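3. 手配書の身体特徴欄における記載の揺れ

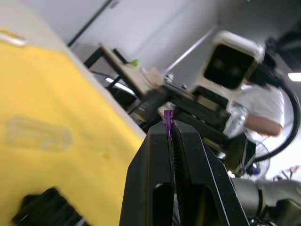 図3 黒い二本指のグリッパの先に挟まれた紫色の小片と、黄色い天板

長期逃亡者の手配書では、入れ墨と傷痕のどちらが照合の手がかりとして多く残されているか。
傷痕である。本稿で扱った531件の手配書のうち、傷痕の記載は入れ墨の記載より多く、発行から年数を経た版でも削除されにくかった。

3.1 資料

資料は、Lullonach文書館が所蔵する脱走者および長期逃亡者の手配書531件である。いずれも初版と、一回以上の改訂版がそろっているものに限った。初版のみが残るもの、写真面だけで文字面を欠くものは対象から外した。書誌の整理にはRadwa GhoneimとGenalyn Tolentinoがあたり、判読の難しい手書きの追記はUnnur Ingvarssonが読み合わせを行った。

身体特徴欄は、身長、体重、髪、眼、傷痕、入れ墨、その他の七項目に分けて転記した。発行機関によって欄の名称は異なり、「傷痕・あざ」と一括するものもあれば、「特記事項」の中に逃走時の服装と並べて書くものもある。転記では原文の語順を保ち、部位、左右、形状、大きさの四つの属性を別に付した。

3.2 左右の誤り

改訂のたびに最も変わりやすいのは左右の別である。初版で「左前腕外側」とある入れ墨が、次の版では「右前腕」となり、さらに後の版で「前腕」とだけ書かれる例があった。Filali(Kavanagh論集所収)は同様の現象を写真の裏焼きに帰しているが、本資料では写真の差し替えを伴わない版でも左右の入れ替わりが生じており、裏焼きだけでは説明できない。口頭での伝達、とくに電話による照会の記録を経由した版にこの誤りが目立つ。

一方、顔面の傷痕では左右の誤りが少ない。眉間、上唇、顎先のように正中線に近い部位が多いことに加え、掲載写真との突き合わせが容易なためと考えられる。ただし、写真の解像度が低い版では傷痕そのものが確認できず、文字の記載だけが引き継がれていた。

3.3 年齢の記載

逃亡が長期に及ぶ場合、年齢の書き方には二通りがある。一つは生年のみを残し、年齢欄を空けるもの、もう一つは改訂時点の年齢を計算して入れるものである。後者では、身長と体重が逃走時の値のまま据え置かれることが多い。結果として、高齢の人物に若年時の体重が併記された手配書が流通することになる。Mansourはこの不整合が通報の質を下げると述べているが、通報記録との対応が取れる資料が少なく、本稿では検証していない。

年齢推定画像を添えた版では、身体特徴欄が短くなる傾向がみられた。画像に頼って文字の記載を省いたものと思われるが、入れ墨は衣服に隠れる部位に多く、顔の推定画像では代替できない。

3.4 懸賞金との関係

懸賞金の額と記載量の関係も確認した。額面が500、1,000、2,000ドルの三群を比べると、身体特徴欄の文字数に明瞭な差はなかった。額が上がった改訂版でも、加筆されるのは連絡先と法的な注意書きであり、特徴欄は前の版の文面をそのまま用いている。Stuker分類でいう「再掲型」の手配書がこれにあたる。

3.5 転記の信頼性

転記は二名が独立に行い、一致しない箇所は原資料に戻って確認した。不一致の多くは「小さな傷」「細い傷」のような形状の語に集中し、部位と左右ではほとんど生じなかった。入れ墨の文字列は大文字と小文字の別まで写したが、判読できない文字は空白として扱い、推測で補っていない。別名の表記は次節で扱う。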